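3.2 Storage and retrieval of mixed household items

Shares 90 · Comments 3

Most earlier work on household clutter counts objects per room and says little about the containers they are kept in. We looked at open storage, meaning baskets, trays and shelves without doors, in 100 rented homes in the Reswood and Arkwood districts. Residents listed the contents of one open container of their choice each May. The full list came to 3,356 entries after repeated items were removed.

Entries were coded by hand using the scheme of Kurtuluş and Ní Chonaill, with one change - textiles were given their own class. In the original scheme a folded cloth was coded with whatever lay under it, and this hid a large share of the soft goods. 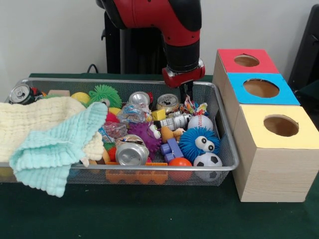
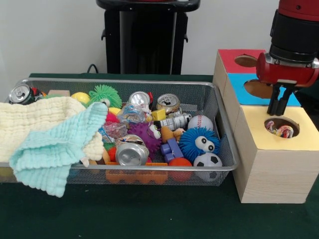
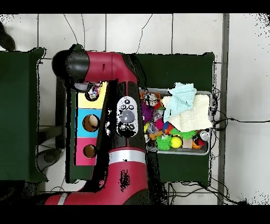
Figure 4. Left and center: wire-mesh basket with mixed contents on a dark green tabletop. Right: red and black arm above a white tiled floor.

Wire containers held more classes of item than solid ones of the same size. Residents said they could see what was inside and were less likely to empty them before adding something new. Some 800 entries were marked "not used this year," and most of these came from containers kept below waist height.

We found no clear link between household size and the number of classes. Homes in Arkwood reported more kitchen items in living rooms - this may reflect the smaller kitchens there, but floor plans were not collected.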